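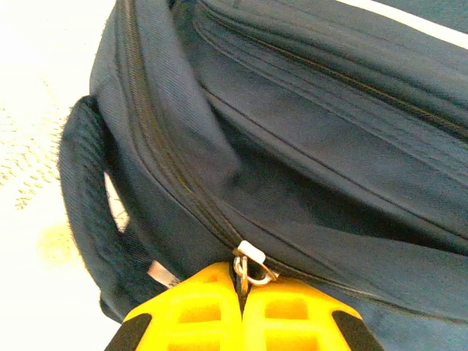 ## 3. Opening, Closing and Living With the Zippers

*Amstead Daypack owner's guide, rev. 6/7/25*

You have owned zippers before. We know. Most of the packs that come back to our repair bench in Grendmont were owned by people who had also owned zippers before, so please give this section a few minutes.

The navy pack has a main zipper and a front pocket zipper. The main pull is a small white tab with a metal split ring. Other colors in the Amstead range use the same pull, so everything below applies to them too, including the scolding.

### 3.1 Before first use

1. Remove the paper stuffing from the main compartment. There is more of it than you think. Check the bottom corners.
2. Set the pack on a flat surface such as a table or a made bed. Your knee is not a flat surface.
3. Run the main zipper from one end to the other 4 times, slowly. New teeth are stiff and loosen up with use.
4. Do the same with the front pocket.
5. Look at the split ring. Both coils should lie flat against each other. If there is a gap, squeeze it shut with pliers before it finds your favorite sweater.

### 3.2 Opening the main compartment

1. Steady the fabric near the closed end of the track with one hand.
2. Take hold of the ring or the tab, whichever your fingers get to first.
3. Pull along the line of the teeth. The track curves, and your hand should curve with it. Pulling straight up opens nothing and bends the slider.
4. Stop when the slider reaches the end. It will not go any farther for a stronger person.

> **Note:** The raised seams on either side of the teeth keep the fabric out of the slider. They do this well when the pack is half full and less well when it holds a winter coat, two library books and a melon.

### 3.3 Closing

1. Push the contents down and away from the opening.
2. Bring the two sides of the track together with your free hand. If they won't meet, go back to step 1 and take something out. You know which thing.
3. Draw the slider along without stopping. If it slows down, look inside for a sleeve, a receipt or the drawstring of something.
4. Finish with the slider all the way home. A zipper left an inch open will let out a pen, and then the other pens.

> **Caution:** Do not lift or carry the pack by the zipper pull. It has a handle. We sewed it on specially.

### 3.4 The front pocket

Close the main compartment first, then the front pocket. In the other order you will be pressing on your sunglasses while you fight with the big zipper. The pocket is meant for keys, tickets and things you want to find in a hurry. It isn't padded, and it does not care that your phone was expensive.

### 3.5 When the zipper sticks

1. Stop pulling.
2. Back the slider up a little, the way it came.
3. If fabric is caught, tease it out sideways with your fingertips. Scissors are a commitment.
4. Rub the teeth with a plain wax candle, a couple of inches either side of the trouble spot. Skip cooking oil. It works for an afternoon and then collects lint until August.
5. Try again, gently.

If the teeth pop open behind the slider, run it back to the start and close the pack again with less in it. If they keep popping open, the slider has worn, and you need repair kit 503 (slider, ring, tab and a very small instruction sheet).

### 3.6 Cleaning

Brush grit out of the teeth with an old toothbrush, ideally one that has been retired from its other job. Wipe the fabric with a damp cloth and mild soap. Dry the pack with both zippers open, hanging up, away from radiators. Navy hides coffee nicely but shows dog hair from across the street, and we have no advice about that.

### 3.7 Replacement parts

Zipper pulls and sliders are covered for 365 days from purchase. Keep the receipt somewhere other than the front pocket. Kits are stocked at our Grendmont and Rusilby shops. The Caldeira shop will order one in for you if you ask.

For adjusting the shoulder straps, continue to section 4.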